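Staniforth Operating Room Supply Lists
README, February revision

This folder holds the cleaned supply lists from the operating rooms at Staniforth, collected so that people who plan stock and storage can work from the same numbers. It covers what was pulled, what was opened and what went back on the shelf unused. It has no patient records in it.

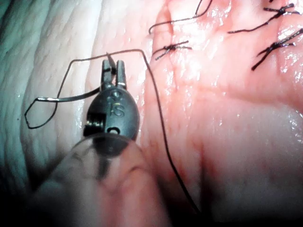
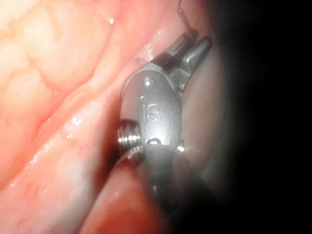
Contents

lists.csv: one row per supply item per case. 2,000 rows.
cases.csv: one row per case. 214 rows.
items.csv: item names, units and storage bins.
notes.txt: Wayne Horrocks's remarks on odd entries, in the order he found them.

Columns in lists.csv

case_id: matches cases.csv. Numbers were reassigned before release and do not follow the order of the schedule.
item_id: matches items.csv.
pulled: quantity taken from the stock room.
opened: quantity opened in the room.
returned: quantity put back unopened.
source: W for the Wonbridge stock system, P for paper sheets typed in by hand.

Opened and returned should add up to pulled. Where they don't, the row has been left as it was recorded and the column check is set to 1. Do not correct these rows in place. If you need a balanced table, make a copy and say so in your own notes.

How the lists were put together

The Wonbridge export uses the supplier's item names and the paper sheets use whatever the room staff wrote down. Eckhard Rothe matched the two by hand and kept his matching table, which is now items.csv. Gauze was the slow part. The same pack appears under 6 spellings on paper, and one of them is also the short name for a different size.

Drapes from Plernirier changed from single packs to packs of 2 during the collection period. Quantities for drapes are given in single pieces throughout. Gloves are in pairs.

Items added after the case started are included only if someone wrote them down. The Wonbridge system records them when they leave the stock room, but items fetched from the hall cart do not pass through it.

Known problems

Suture counts from paper sheets are low. Staff often wrote "box" with no number, and those cells are blank.
Bin codes starting with E refer to the old Ernitz cabinets. The cabinets have been moved but the codes were kept.
Blank and zero mean different things. Blank is not recorded. Zero was written as zero.
Prices are left out. They were quoted per contract and cannot be shared.

Use

Free to use for stock planning, teaching and storage layout. Please don't use the lists to compare staff or rooms. Room names were removed, and guessing them from the bin codes does not work well in any case.

Corrections go to Wayne Horrocks. Send the case_id and item_id with the row as you have it. Questions on item names go to Eckhard Rothe, who answers on Wednesday.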